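Sunari overland truck rebuild: progress note for June

Quick one this month, most of us have been under the truck. Sorry for the late sending.

Where we are

Chassis is done. Blasted, two coats of primer, black top coat, wax in the box sections. The rear crossmember was worse than we told you in the spring and we ended up cutting the whole thing out. New one came from Urbańczyk, good fit, only one bolt hole needed opening up. Front spring hangers reused.

Engine back in and running on a bench tank. Starts from cold on the second turn, bit of smoke, clears. Oil pressure fine. Small weep from the rocker cover which we will live with until the next service. Gearbox is in but not filled. Transfer box still at Trena waiting for a bearing, they had one down as in stock and it wasn't. Promised before the end of the month. We have chased twice.

Axles: rear finished, front still to do. Swivel seals are here, shims are not. Wrong thickness sent, going back.

Body

Cab is on stands. Both footwells cut and welded, bulkhead next. Doors are better than expected, just the bottoms. Windscreen surround needs more work than we quoted for, there was filler under the paint about as thick as a finger. Not touching the roof until the rack mounts are agreed, please see the question at the end.

Living box

The shell from Jurkham arrived and is under cover at the back of the workshop. Floor insulated, walls half done. Water tank mounts welded. Electrics not started, the wiring plan you approved still stands.
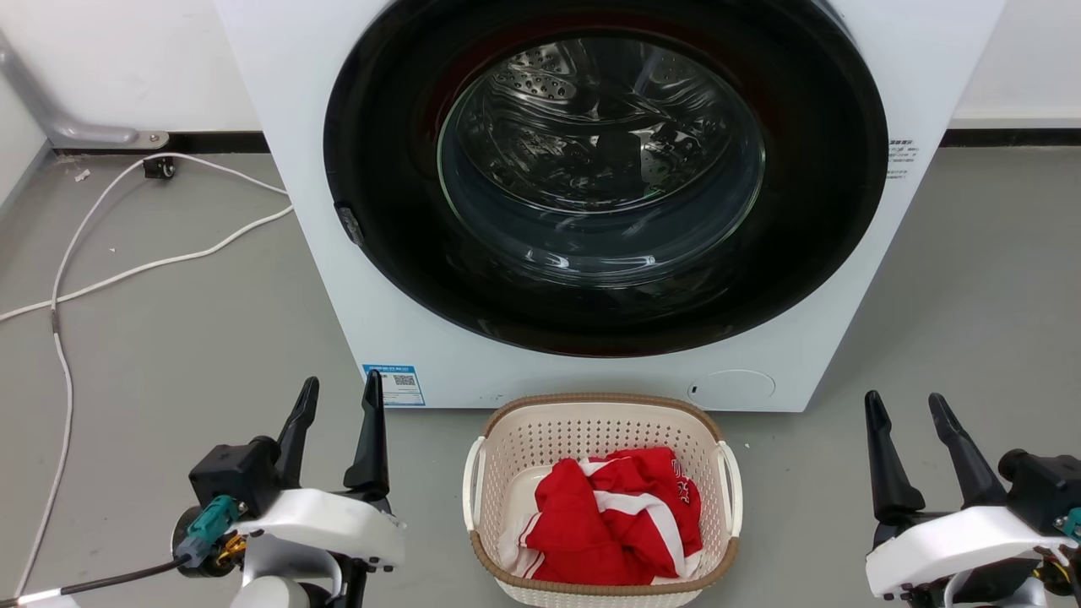
Washing machine, front.

Soft furnishings have been left for now. Seat covers stripped off the frames and the foam binned, it was no use to anyone. Canvas for the awning ordered in the sand colour as agreed.

Money

Spent this period: 800 on steel, paint and consumables, 400 on the crossmember incl. carriage. Bearing and seals are on the Trena account and will show next time. Receipts are in the shared folder, one for 99 (gas bottle refill) is a photo of a photo, let me know if your accounts people won't have it and I'll ask for a proper copy.

Still inside the total. The contingency line will get used though, mainly windscreen surround. Would rather say so now.

Time

Seven weeks to the shakedown run if the transfer box turns up when they say. If it doesnt, the run moves, there is no way round that one. Everything else can be shuffled. Tyres are booked for fitting the week before and the tyre people are fine with a change if we ring ahead.

Route for the shakedown is unchanged: forest tracks first, then the long hill with full tanks, then a night out in it to see what rattles. Loaded weight to be checked on the public weighbridge beforehand, both axles seperately.

Next month

Fit transfer box, fill and check for leaks
Front axle rebuild
Bulkhead repairs, then primer on cab
Finish wall insulation, start wiring
Brake lines, all new, copper nickel
Fuel tank straps

Needed from you

A yes or no on the roof rack. Full length means extra mounts through the roof skin and we want to weld those before paint. Half length doesn't need them. Also whether you still want the second spare on the back door, as the hinges would have to be upgraded and that isn't in the budget.

An answer before the cab goes into primer please. Email is best, phone signal in the workshop is hopeless.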